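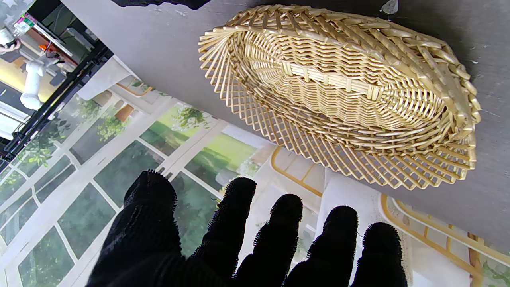

The oval one, the basket that started all this

August 3, 2024

Quick one today, I've got bread proving and the washing wants bringing in before the rain gets here.

So. Baskets. I said back in February I was going to sort them out and then did nothing whatsoever until this week. They'd been on top of the wardrobe all winter getting greyer. The oval one is my favourite of the lot, got it at the Saturday market in Kallstead years back, paid 6 pounds for it and the woman wrapped it in newspaper like it was china. Pale weave, braided rim, nice chunky edge. Lovely thing. Shallow though, so it catches every crumb going. We use it for bread mostly, rolls when people come, and you can imagine what gets down in between the strands.

I used to just bang it on the back step. Does get the big bits out. Doesn't do anything for the dust, and I've cracked a spoke or two on other baskets doing it, so I've stopped.

What I do now

Turn it over first. Tap the bottom with your fingers, gently, all the way round. Leave it upside down for a minute and have another go. More comes out than you'd think.

Then a dry brush. An old pastry brush is best, or a soft toothbrush for round the rim where the braid doubles back on itself. Go along the weave, never across it, or you'll lift the ends and then they snag on everything, jumpers especially.

Only then anything damp. And I do mean damp, wrung right out. Half a teaspoon of soap in a bowl of warm water is plenty. Wipe, wipe again with clean water, then stand it somewhere airy out of full sun. Full sun makes it brittle, I lost a good one that way at the Kadelside house. Just left it on the sill and forgot, it went off like kindling.

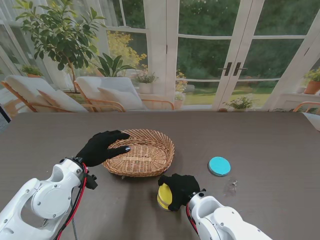
Sponges, since I was asked

I've gone round and round on this. Cloths catch. Scourers are far too rough, please don't. The round sponge pads are the ones I've stuck with, they sit in your hand nicely and you can get the edge of them along a rim. Yellow for the soapy wipe and turquoise for the rinse, so I don't muddle them, which I did constantly when they were both the same colour. Tudbridge hardware had a pack of 5 when I was last in, no idea if they still do. Any soft round ones will be fine.

Wash them out after and let them dry properly or they'll pong.

Do it on the table, not the floor, your back will thank you. I wipe the table down first and again afterwards becuase the dust goes everywhere. Near the glass doors is best for me, good light and you can see what you've missed. Plus the chairs are right there for the tea after.

Still to do: the log basket, which is a horror, and the little Vieira one with the broken handle. I've got cane soaking instructions somewhere. Will write that up if it works and keep quiet if it doesnt.

Right, bread.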